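Toy Library Refresh, progress report, April
To: Atallah grants desk
From: Drustville toy library
Covers: sorting, bins, loan sets, spending so far

Quick one this time, sorry, full figures go in with the final report. Short version: sorting is done, the farm sets are under way, labels are behind. Money is fine.

Farm animals are what we're on right now. One blue bin per set, animals go in only after they've been looked over.

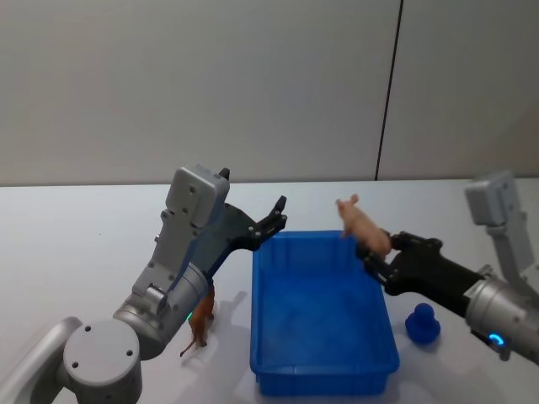
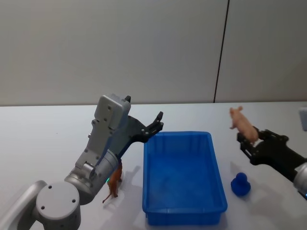

Brown horse and blue bin, farm set, in both.

Ghada Zoubi read the draft of this and wants it said that the horses should not go out with the small sets at all. Her point is the legs. Thin legs snap, families feel bad, the set comes back short and then sits on the shelf waiting for a replacement. She'd put them in the big sets only, where one missing animal doesn't matter so much. Fair point. Not decided yet, see below.

Where we are

Sorting. Everything donated over the winter has been gone through. 300 animals kept, farm and zoo together. The rest was cracked, chewed or sticky in a way that would not wash off. Went to recycling where the plastic allowed, trash where it didn't. Dinosaurs are in a separate box and not part of this grant, we know, they just keep turning up.

Washing. Done, except for one late bag. Warm water and dish soap, soft brush for the manes and ears, dried flat on towels overnight. We tried the dishwasher for one load. Do not recomend. Two sheep lost their paint.

Bins. We ordered 48 from Tindent and all of them have come. Lids on back order. First date they gave us has gone by, second date is "soon". Sets can be loaned without lids if they go out in a drawstring bag, so this is not holding up the launch but it does make stacking a pain. Bins without lids nest, they don't stack, and you can't nest them once they're full. Shelf space is therefore tighter than the plan said.

Sets made up. 20 farm sets are the target for this phase. A bit over half are ready. Each one should have a horse, a pig, a cow, two sheep, something with feathers, plus a card with the animals drawn on it so a family can check before bringing it back. Cows are short. Pigs we have plenty of, no idea why. If cows can't be found secondhand we'll buy new, there is room in the materials line for it.

Labels. Behind. The Protedden label sheets came in the wrong size and had to go back. New ones have arrived but the template needs redoing, and the person doing the template has had the flu. Next week, we think.

Cards. Text finished in English and Spanish. Arabic being checked now, Ghada has it.

Things that changed from the plan

The plan had one size of set. We now want two, small and big. Families with a baby as well as a preschooler asked for something with fewer pieces, and it makes sense to us too. Small set is four animals, big set is the full list plus fences. Same bin for both so no change to the order. Would need your ok as the application says one size. Please treat this as the request, or tell us if there's a form.

The horse question belongs here. If Ghada's idea is taken up, the small set gets a pig, a cow, a sheep and a hen. If not, horse in place of the hen. The kids who tried the sets on Saturday went for the horses first, every time, which is the argument on the other side. We'll settle it before the cards are printed, has to be before, the drawings are on them.

The shelving quote went up. We have gone with the shorter unit and will use the old bookcase for the overflow. It's solid enough, needs a coat of paint.

Spending

Bins and lids: paid in full, including the lids we don't have.
Labels: refund on the wrong sheets recieved, new ones paid.
Washing supplies: under budget.
Printing: nothing spent yet.
Shelving: deposit paid, balance on delivery.
Room hire: $1809 to date, on track, next invoice not in.

No overspend expected. If there's anything left at the end we'd like to put it toward spare animals, a small stock, so a set with one thing missing can go straight back out instead of waiting. Again, tell us if that isn't allowed under materials.

Problems

Lids, as above. Cows, as above. Storage during the floor repairs, the back cupboard will be out of use and we haven't worked out where the finished sets go. Possibly the office. The office is not big.

Next

Finish farm sets
Start zoo sets (elephants need a deeper look, the tusks come off some of them)
Label template, then labels on everything
Cards to print once horse question is settled
Chase Tindent again
Answer from you on the two sizes, sooner the better please

Receipts to follow in a separate email, the scanner is being slow.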